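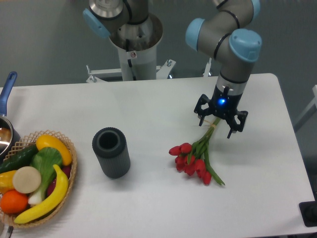 Every spring brings another claim that robots can now learn a household chore from a handful of demonstrations. The latest comes from Grirovach, where a group says its arm needed only 41 to learn to put flowers in a vase. Its earlier system, Dusberg, wanted more than 700.

I have read the paper twice and I am still not sure what was learned. The method, called Gendport, guesses how a bunch of stems will swing and corrects the grip on the way down. Over 138 trials it failed 17 times, a decent score. But the vase never changed, and neither did the table.

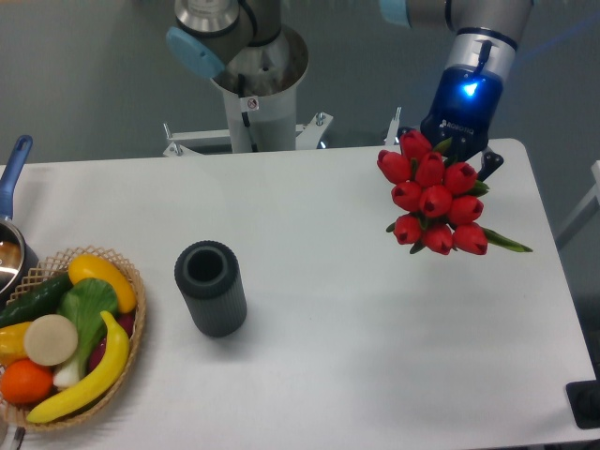

Godoy, whose own lab tried something similar in November, wrote to us that a fixed vase is a fair place to start and that critics would complain whatever was on the table. Perhaps so. I would still like to see a narrower neck, or a bunch somebody had sat on.

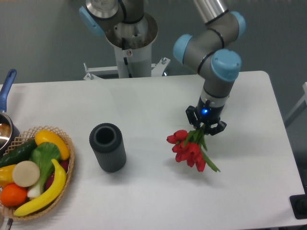
Features desk, Robotics and Automation

The failures are the best part of the paper, and they get half a page. Most came from stems catching on the rim, after which the arm pressed on as if nothing had happened. The authors put this down to poor sensing at the fingers. It could just as easily be the guesswork about swing, and they ran no test that would tell the two apart. Until they do, the figure of 41 tells us very little.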